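Clallero hand gripper kit – worth the money?
Forum: Grippers and end tools

felista_k
Has anyone here bought the hand-held gripper kit from Clallero? Our workshop in Eltwood wants to record bed making and clothes handling, and we have money for two sets. The price list gives the basic kit, the spare pads and a support plan. I can't tell from the page if the support plan is any use.

Darlene Cormier
We have had one since April. The kit is fine. The support plan is not worth it in my view. I sent three emails and got one answer, and that was a link to the manual I already had.

knutg
I had the opposite with support. They replied the next day and posted a new pivot pin free of charge. Perhaps it depends who picks up the ticket.
On the kit itself: the grip is good on thick cloth and less good on thin cotton. Set-up took me 80 minutes the first time, mostly the calibration sheet. Now it takes 20.

felista_k
Thanks both. Do the jaws cope with fleece and denim? Those are the two we would use most.

knutg
Yes to both, from what I've done. Fleece is easy to pick up but you tend to get two layers when you want one. Denim is fine if you go for the waistband – the legs slide about. A couple from bedding and clothes work:

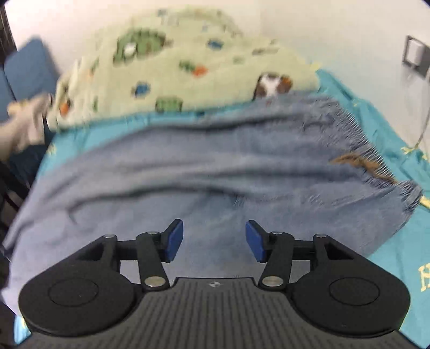
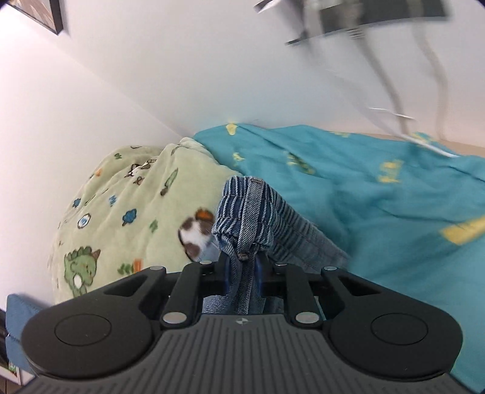
Samira Khasawneh
I would not agree that fleece is easy. We ran 122 takes on throws and blankets and threw out 53 of them, nearly all for the double layer problem Knut mentions. A narrower pad might help but Clallero don't sell one. Chettiar do, and I have been told it fits, though I haven't tried it.

knutg
That is a lot to throw out. Were you closing the jaws fully before lifting? I pinch lightly, lift a little, then close.

Samira Khasawneh
We closed fully each time. I'll try it your way.

Darlene Cormier
The Chettiar pads do fit but you have to redo the calibration, and the screws are a different length. Keep the old ones in a bag.

Hélène B
One point on price. The reseller in Cekbridge sells the basic kit without the plan, and you can add the plan later. Direct from Clallero it was bundled when I asked.

felista_k
That settles the plan for now. I'll order one set from Cekbridge and leave the second until we have tried it on our own bedding. Does anyone know if they take returns on opened kits?

Hélène B
Unopened only, the last time I looked. Ring them first.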